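3.2 Study sites and the serving counter

The study took place in two staff lunchrooms run by the same catering contractor, Flunix, on the Grurness campus. The north lunchroom seats 200 people and serves a hot meal at midday. The south lunchroom is smaller and sells mostly sandwiches, soup and baked goods. Both draw on the same kitchen, and both buy their paper napkins from the same supplier in cartons of single-ply, quarter-folded sheets.

Before the study began, napkins at both sites were handed out in different ways depending on who was working. Some staff put one on each plate. Others left an open pack beside the cutlery and let people help themselves. Kitchen records did not separate napkins used at the tables from those used behind the counter for wiping up, so past purchasing figures could not serve as a baseline. We treated the first two weeks as a settling-in period and left them out of the analysis.

Three ways of offering napkins were compared. In the open-stack condition, napkins were set out on the counter at the end of the line, after the till. In the dispenser condition, a spring-loaded holder (Silteo, tabletop model) released one napkin at a time from the same spot. In the on-request condition, napkins were kept behind the till and a small sign told customers to ask for one. Each condition ran for a full week at each site before the next was brought in, and the order was reversed between the two sites.

Staff were asked to keep the counter as plain as possible in all three conditions. Earlier work by our group at the Gebremichael centre had found that people take more of whatever is closest to the edge they walk along, so stacks were kept to the back, against the wall. The colour of the napkins was white throughout. Figure 2 shows folded napkins stacked at the back of a brown tray on a white counter.

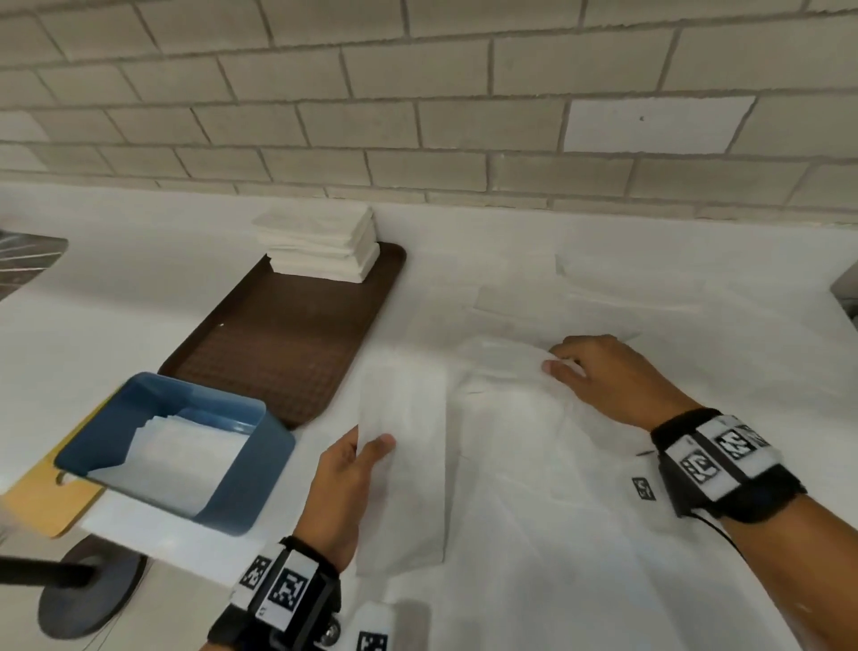

Figure 2. Folded white paper napkins at the back of a brown plastic tray, against the wall.

3.3 Measuring use

Napkin use was worked out by weight. At the close of service each day, the remaining stock was weighed on a kitchen scale and subtracted from the opening weight, with an allowance for cartons opened partway through the shift. Weighing was quicker than going through stacks by hand and could be done by whoever was closing. A test carton was weighed on several mornings to check for changes due to humidity. The differences were small and no correction was made.

Customer numbers came from the tills. Each transaction was taken as one customer, which understates the true figure where one person paid for a group. This was more common in the south lunchroom, where people often bought coffee for colleagues. The error should be much the same from one condition to the next, and it does not affect comparisons within a site.

Waste was collected from the bins beside the tray return. Clean or nearly clean napkins were separated from soiled ones and weighed on their own. A napkin was treated as unused if it was still folded and had no visible mark. Two staff members sorted the same bags on three occasions to see how well they agreed, and their totals were close enough that single sorting was used from then on.

3.4 Customer survey

A short paper survey was left on the tables during the final days of each condition. It asked how many napkins the person had taken, whether that was enough, and whether they had any trouble getting one. A space was left for comments. We received 515 completed forms, of which 226 came from the south lunchroom. Forms with only the comment section filled in were kept for the written responses and left out of the tables.

Most comments dealt with the food or the price of coffee. Those that did mention napkins were mainly about the on-request condition, which several people found awkward at busy times. A few asked for cloth napkins or for a heavier paper. Staff raised a separate concern that the dispenser slowed the line when it was refilled during the lunch rush, and refilling was moved to mid-morning from the second week of September.

3.5 Limits of the data

Neither lunchroom is typical of a public café. Customers are employees, many of them eat there most days, and habits formed under one condition may have carried into the next. Soup was on the menu every day at the south site but only twice a week at the north site, and messy meals call for more napkins whatever the method of serving. We have recorded the daily menu alongside the weights so that this can be taken into account in Section 4.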